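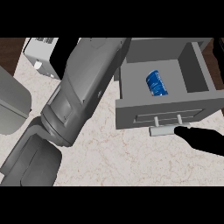

Uvilau Kitchen Task Pack, trial licence
Inspection checklist before purchase, with comments

Checked by: Aleksi Huttunen
Second reader: Garba Etim
Supplier contact: Hélder Antunes, Prostholm
Version checked: the trial build received in March

Marks used: OK, OK with comment, NOT OK, NOT CHECKED

1. Installation and licence

1.1 Installs on our standard machine without administrator rights: OK
1.2 Licence file is bound to one machine only: OK with comment
Comment: We moved it to a second machine and had to write to Hélder for a new file. The answer came on Friday afternoon. For a teaching room this is too slow.
1.3 Manual agrees with the installed version: NOT OK
Comment: Chapter 6 describes a menu for joint limits which does not exist in the trial build. The limits are in a text file.

2. Limits and stop functions

2.1 Joint limits are respected in both arms: OK
2.2 Speed limit is respected near the worktop: OK with comment
Comment: The default value is higher than what we permit on the real arms. Please lower it before any student uses the pack.
2.3 Stop command halts both arms together: OK
Comment: Repeated 200 times by script. No run where one arm continued alone.
2.4 Stop command works while a finger has contact with the drawer handle: OK with comment
Comment: The arm stops, but the contact force stays in the log as a constant value until reset. A student can read this as a real force.

3. Contact and collision

3.1 Arm does not pass through the worktop: OK
3.2 Fingers do not pass through the drawer handle: OK with comment
Comment: Good at normal speed. At the highest speed the tip went a little way into the bar in 39 of 3,144 runs. Garba thinks the time step is too long, and I agree with him.
3.3 An object inside the drawer stays inside when the drawer moves: OK
3.4 Collision between left and right arm is reported: NOT CHECKED
Comment: The report window was missing in our licence. Asked Prostholm.

4. Starting positions

4.1 Objects are placed clear of the hands at start: OK with comment
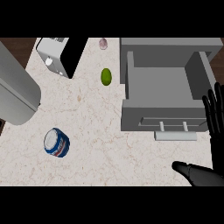
Comment: The clearance rule is my main worry, as the manual gives a distance only for upright objects. A can which rolls needs more room than one which stands. With the soda can on its side on the open marble, and the thumb of the right hand low over the same worktop, I would like a written minimum between the two. The lime should have the same rule, being also a thing that can roll.

4.2 Starting position can be saved and loaded again: OK
4.3 Random placement never puts an object under the drawer: NOT CHECKED
Comment: Aminu Eze will do this one with his own script.

5. Camera views

5.1 View from above is available: OK
5.2 Both hands can be followed in one view: OK with comment
Comment: It depends on the pose. For supervision please open a second view from the side — this must be done by hand each time, the setting is not kept.

6. Open points for the supplier

Corrected manual chapter on joint limits
Shorter time step as default, or a warning at high speed
Contact force set to zero after stop
Report window for collision between arms
Minimum distance for objects which can roll

Result: may be used by staff. Not yet released for students.

Note from Garba: I agree with the result. I would put 2.4 as NOT OK, but I accept the comment if it goes to Prostholm in the same words.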